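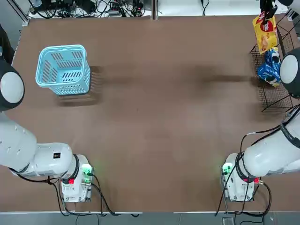
The Right Hand

Phillips left me three things when he retired: a mug, a set of hex keys with the 2 mm one worn round at the tip, and the notebook. I threw away the mug. The hex key I kept using for far too long, and you can probably guess how that ends.

The notebook was for the cell. He'd called it Jirow on the first page, in capitals, underlined twice, and after that it was only ever J. "J sulking." "J fine after tea." "New cable ties, J better." It went on like that for 38 pages, and I read the lot on the bus home on my first day, because I'd told Irja Lindqvist in my interview that I was very good with arms. I had been good with one arm, once, for a summer. Jirow had a pair of them.

So I learned it the way you learn somebody else's kitchen. Power on, wait, left hand first. Open, close, open. Look along the fingers for daylight where there shouldn't be any. Then the right hand, the same again, and then wiggle every cable at the wrist – gently! – while keeping an eye on the screen for a dropped signal. After that you could let it move something. Phillips used to do all this in his coat. I did it with my coat off, and felt that I was bringing a new era to Plovora.

The trouble began in May. The right hand started closing a little late and a little crooked. It wasn't much, and if you'd never met Jirow you wouldn't have noticed, but the left hand closed like somebody shutting a good book and the right closed like somebody looking for the light switch. I reset the zero. It was lovely for a morning, then it wandered off again.

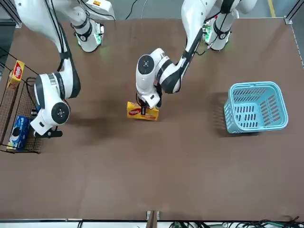
Resetting the zero is a coward's repair, and I knew it, and I did it every day for a fortnight. I'd run the left hand beside it for company, I suppose, or for comparison, which sounds better in a report. The left never gave me any bother. I could send it down to the middle of the table, get it to clamp a yellow biscuit box lying flat, and go and fill the kettle with the basket still empty at the side and a clear conscience. Then I'd come back, look at the right one hanging over there with nothing in its fingers, and feel my shoulders go up.

I tried everything in the notebook. I cleaned the finger pads with the stuff in the green bottle, and then with the stuff in the other bottle. I undid all the ties along the forearm and did them up again with more slack, then with less. I swapped the signal lead for a new one from the Sukunley drawer (we called it that after the label on the front, though whatever Sukunley was had long gone, and it was all leads and fuses now). I even wrote to Phillips. He sent back a postcard of a harbour with "Have you tried tea?" on it, and his new address, which I thought was a bit hopeful of him.

Irja was patient for longer than I deserved. She'd stop at the end of the table on her way past, look at the arms, look at me and ask if we were well. We. I'd say we were getting there. One evening she put her bag down and stayed, and I ran the check for her from the top, talking far too much, and the right hand closed so neatly and so squarely that I could have kicked it.

"It's shy," she said.

"It's broken," I said.

"Then stop looking after it and mend it." And she picked up her bag and went to catch her train.

I sulked about that all the way through my sandwich. Then I got the step stool, put the arm in its service pose and stood it where I could see the flange properly, hand out sideways, fingers open, with the cable making its big loop over the top.

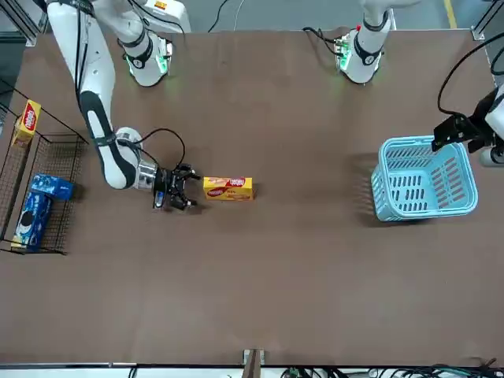

Myfanwy Prydderch rang just then, wanting her torque driver back, and when I'd finished moaning she asked which screws I'd had out since the spring. None, I told her, only the fingers. Only the fingers, she said, in the voice she keeps for apprentices, and what had I done them up with?

I looked at the hex key. I'd like to say I looked at it for a moment. It was more like a whole minute, with Myfanwy breathing down the phone.

You see, a worn key feels exactly like a tight screw. It gives you that nice firm stop and then it slips, and if you are used to the slip you think that's the end of the turn. Phillips must have had some trick of leaning on it. I had no trick. I'd been taking the right-hand fingers off to clean them, putting them back nearly tight, resetting the zero to suit, and then cleaning them again because they'd gone crooked. All that care! I had been loosening it with kindness since the spring.

She said not to touch anything and that she'd come over. I said she needn't, I still had her driver, and a new set of keys in the drawer in its wrapper. There was a pause, and then she asked how long the new set had been in the drawer, and I pretended the line had gone.

It took me until past seven. I had every finger screw out and wiped, threads cleaned, a dot of the blue stuff on each, plates back on with the faces dead flush, and then I went round with the driver until it clicked. I did it in the order on the sheet, not in the order they come to hand. Then the zero, once, for the last time. I wrote it all down, and under it I wrote J, and then I couldn't think what to put after it.

What I wanted was to see it hold something tall. Flat boxes forgive you. A wafer box gripped on end doesn't, it leans like a drunk if one finger's out, so I found the Nabati ones and put the wrist camera up on the big screen.

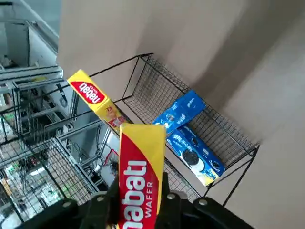 Page 39

I'd run out of Phillips's notebook, so I taped a sheet in. It says to use the new keys. It says to check the finger screws with the driver on the first working day of the month and to write the date down, and that if the zero needs doing twice in a week you are to stop and ring Myfanwy, whose number is underneath. I put the old key in an envelope and taped that in too.

Irja came by in the morning and asked if we were well. I was halfway through the check, left hand first, and I held up a finger to make her wait while I got to the right. Open, close, open. I looked along it for daylight.

"You've still got your coat on," she said.

I had, as well. I took it off and carried on with the cables.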